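Home | Courses | Timetable | Handouts | Contact

Horano Technical Institute
Computer Hardware Maintenance, Unit 4: Memory, Processor and Expansion Cards
Thu 15 January
Prepared by Ita Hegarty, with revisions by Shaohua Yin

1. Purpose of the unit

Students completing this unit will be able to remove and refit the principal parts of a desktop tower computer, name each part correctly, and record the work in the form required by the department. The unit follows the lecture on static discharge and safe power-down. Students who missed that lecture must read its notes before attending the practical session.

2. Preparing the case

The computer is shut down from the operating system, switched off at the power supply, and disconnected from the wall. The power button is then held in for several seconds to discharge what remains in the supply. All external cables are removed and set aside.

The tower is laid on its side with the open side facing upward. Working on an upright case is not permitted in this course. Downward pressure on a memory module or processor must be borne by the bench, and a case standing on its feet will tip. Screws go into the lidded dish and are never left on the bench.

3. The parts tray

Each part has a fixed place in the tray, and it is returned to that place whenever it is not in the machine or in the hand. The processor is placed with its contacts untouched. Memory modules lie in the groove. Expansion cards stand on edge, and the hard drive remains in its carrier with the rails attached.

Trays are checked at the start and end of each session. A missing part is reported to Fergal Ó Súilleabháin in the equipment office before the bench is cleared.

4. Memory modules

Open the retaining clips at the ends of the slot. Hold the module by its short edges and compare the notch with the key in the slot; the two must line up. A module that will not seat is almost always reversed. Lower it squarely, then press on both ends until the clips close. Pressing on one end only may flex the board and crack a solder joint, a fault that is difficult to trace afterward.

To remove a module, open both clips fully and lift it straight out. Do not rock it along its length.

5. Processor

The socket is opened by releasing the lever and raising the retention frame. Match the corner mark on the processor to the mark on the socket. The processor is lowered into position under its own weight – no force is applied at this stage. Resistance is felt only when the lever is closed.

Inspect the socket under the bench lamp before fitting anything. Bent contacts are noted on the record sheet and the socket is left alone. Repairs to sockets are demonstrated in July and form no part of this unit.

6. Expansion cards and drives

Release the latch at the rear panel for the chosen slot, remove the cover, and seat the card evenly along its connector. The latch must close without strain. Drives slide in on their rails; connect the data cable first and the power connector second. Loose wiring is gathered clear of the fan.

7. Record sheet and assessment

The record sheet lists each part removed, the slot or bay it came from, and its condition. The practical is timed at 40 minutes. Up to 90 marks are awarded, divided between handling, correct seating, and the written record. Students may consult this handout but not a neighbor's sheet.

Sheets are handed to Tien-fu Lai in Room 269. Late sheets are accepted only with a signed note from the course office.

Before the next session, students should review the names of the power connectors and bring a completed copy of the Unit 3 worksheet.
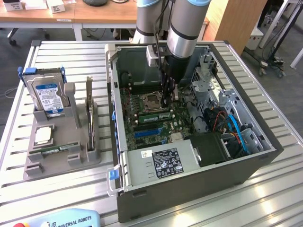 The Unit 3 worksheet will be returned with comments at the end of that session. Questions on marking should be addressed to Štěpánka Bartoš during posted office hours.

Horano Technical Institute, Department of Computing | Course office: extension 468 | © Horano Technical Institute | Back to top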